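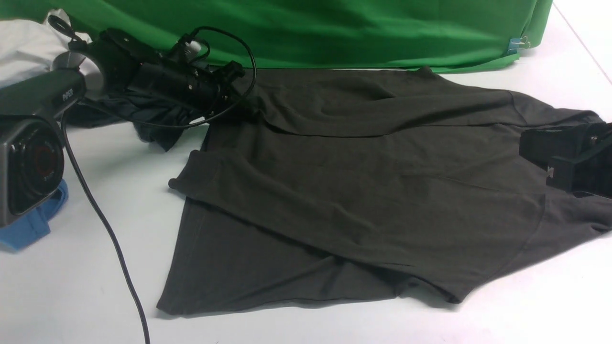
Why fold a T-shirt at all, one reader of our draft wrote, when a person at the same table could be done before the arms have let go of the first sleeve? We take the question seriously and do not have a good answer to it. Shirt folding has become the standard show piece for two-arm builds, and the Moriarty workshop, where our table stands, took it up mostly for that reason. Figure 1 shows both grippers at a dark shirt that is spread out but far from neat, with part of the cloth folded over on itself and a bunch of it hanging under the left gripper. A still like this one says little about how a fold ends. The rest of this section deals with what we think can be claimed from such material, and our view is that it is less than is usual.

### 4.2 What counts as folded

The build is modest. There is a white table with a green cloth along its far edge, two arms, and control code adapted from the Drollarix project. We ran 400 attempts on dark cotton shirts. Using the scoring rule that comes with the Flornivo task sheet, 291 of them passed. We would not repeat that number without the rule beside it. The rule asks that the shirt end up "in a folded state, with no large part outside the outline," and leaves both "large" and "outline" to the scorer. When two of us scored the same runs apart from each other, we disagreed often enough to stop and argue about it, usually over sleeves.

Dark cloth makes the matter worse. Wrinkles on a charcoal shirt show up as faint shading, and a hollow in the upper layer is easy to miss. In Figure 2 the fold edge is a long dark line sloping gently down to the right. The lower half of the shirt has only faint wrinkles, while the flap above the line is rumpled and has a shallow hollow near its center. One of us would pass that flap as a first fold. The other would send it back.

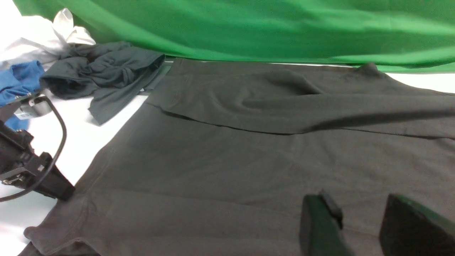 Nobody irons a shirt before it goes in a drawer, came the reply from a member of the Cumurard mailing list, so a rumpled flap should pass. Perhaps so. But a standard that relaxes whenever the cloth misbehaves will give high scores to almost any machine, and we suspect that some of the results we compared ours with were reached in this way. We cannot prove it. The reports we read gave a pass rate and a short film, and none gave the rejected runs.

We therefore kept everything, passes and failures alike, and the log now holds 2,845 stills from the overhead and wrist views. Going back through it, we moved 11 runs from pass to fail. All of them had looked fine from one view only. The wrist view is good for judging a fold line and poor for judging the whole shirt, as its own fingers fill a corner of the picture. The wider view has the opposite trouble.

Other home builders should read our pass count as an upper bound. It was made on one table, with one kind of shirt, by scorers who wanted the arms to succeed.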